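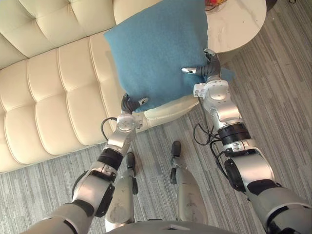
Blue cushion at the end of the cream sofa.

Ticket: Methane sensor at Lirmont reading high after calibration
Opened by: Rocío Cuesta
Date opened: 9 March 2024
Status: Resolved, follow-up in April

Problem
The seabed methane sensor next to the old Lirmont well has read too high ever since it was redeployed. Background water in that area should be near 5 nmol per liter. The sensor reports 90 and stays there through the whole tidal cycle. A real seep would rise and fall with the tide, so I suspect the instrument. The second sensor, at Torkia, looks normal.

Tried so far
Restarted the logger remotely. No change.
Compared the raw voltage with the last deployment. The raw voltage is nearly the same as before, so the error comes in when it is converted.
Checked the temperature channel. It matches the ship's profile.

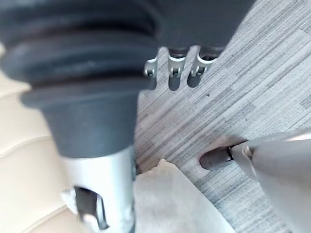

The conversion runs in the Canatis script on the shore server. I reran one day of data by hand with the old coefficients and got values between 4 and 5, so the membrane is probably fine. I have not touched the live settings. Can someone confirm which calibration sheet was loaded? 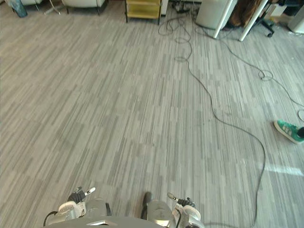 Shafiq Marikar: The sheet on the server is the one for the spare sensor. Both files came back from the lab in the same folder, and the serial numbers differ only in the last digit. Please don't edit the coefficients in place. Load the correct sheet as a new version so that we can tell which readings were processed with which file.

Loaded the correct sheet as version 4. New readings are in the expected range. There are 3,000 stored records that still carry the wrong values. I flagged them as bad in the database and started a reprocessing job from the raw voltages. The job stopped once on a blank line in the log file. I removed the line from a working copy and the job finished.

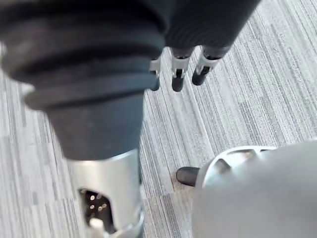
Tomomi Tanabe wrote that the public plot was still showing the old values and asked for it to be taken down until the cache was cleared. She also wants the Ķēniņš group told, as they had downloaded the data for their plume model.

Cache cleared and plot checked. Email sent to Ķēniņš with the corrected file and the range of affected records.

Left to do
Add a serial number check to the script before the April cruise.
Take a bottle sample beside the sensor on that cruise and compare.
Rename the spare sensor's folder.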